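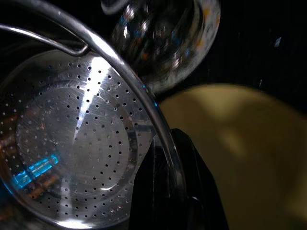 6/12/18 — Listing desk notebook, Reisinger lots
Reading time: 2 min

Continued from the last page. I still try to find why the frontage on lot 4 does not agree. The Brutard plan says 40 metres on the lake road, but the old seller's sheet gives 143 feet, so more than three metres are missing somewhere. I wrote to Hiline for the survey drawing. No answer yet.

Until it comes, the ad must not say "double frontage". I took these words out and left only "corner lot, partly treed".

Price field: the Sorkix form cuts the last digits if there is a space in the number. Type it without space. I lost one hour with this.

Draft text, second try: "Two bedroom cottage on a quiet road, 293 metres from the public boat launch, room for a trailer." Drahomíra Jireš walked the distance with the wheel and I trust her figure more than the map. She wants "steps from the lake" in the title. I am against it — buyers come and then they are angry. 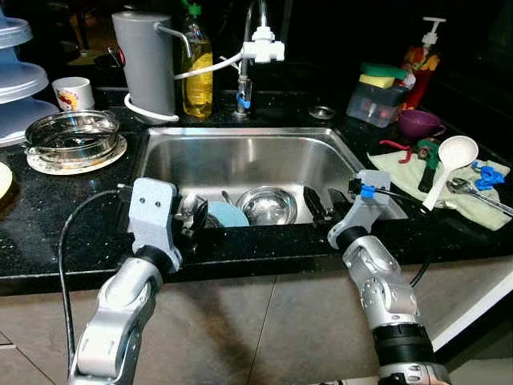

Kitchen sink, granite counter.

Still open:
- road maintenance fee, who pays in winter
- colour of the roof in the text (old ad says green, new one says grey)
- septic papers, asked again in July, nothing in the folder

Comments (3)

D. Jireš: It was measured from the gate, not from the door. Please write this.

Mel: Brutard rounds everything on their plans. Wait for the survey.

Tova: Same trouble with the form. A comma also breaks it.

Contact the listing desk | © Reisinger | Back to top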